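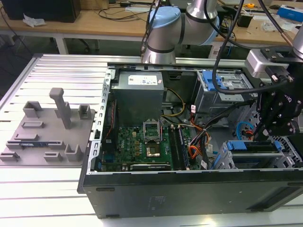

¿Merece la pena la pasta térmica Zirnitz para renovar un equipo de sobremesa con varios años de uso? Depende del procesador: en equipos de gama media cumple de sobra, y en los que trabajan a plena carga de forma continua se queda algo corta.

La he utilizado desde enero en los equipos de oficina que reviso. La jeringuilla trae 3 gramos, una espátula de plástico rígido y una toallita de limpieza. La espátula sobra. La toallita retira bien los restos recientes, pero con pasta reseca hay que recurrir a alcohol isopropílico.

La consistencia es densa. A temperatura ambiente baja cuesta iniciar la extrusión y conviene templar la jeringuilla en la mano un par de minutos. Una vez depositada no se escurre, ni siquiera con la placa en vertical. Aplico un punto central y dejo que la presión del disipador la reparta; con el método de la cruz rebosa por los bordes.

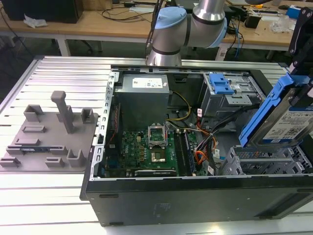 Torre tumbada, con el panel lateral retirado.

En carga sostenida, la lectura se estabilizó en 23 grados sobre la temperatura ambiente, con el ventilador a 2148 revoluciones por minuto. La pasta Dillside, que usaba antes, daba un resultado equivalente en el mismo equipo, con una curva de subida más rápida durante los primeros minutos. Banafsheh Mirzaei repitió la prueba con un disipador Kurorby y no encontró diferencias fuera del margen de error del sensor.

El tapón es el punto débil.

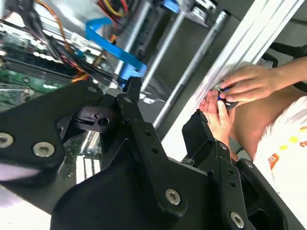 Entra a presión, sin rosca, y a las pocas semanas deja pasar aire. La pasta de la punta se endurece y hay que desechar la primera porción en cada uso. El fabricante no vende recambios. Guardar la jeringuilla en una bolsa con cierre hermético retrasa el problema, pero no lo elimina.

Valoración: rendimiento correcto, aplicación cómoda, envase deficiente. Para uso ocasional sigo prefiriendo Dillside, que cierra con rosca.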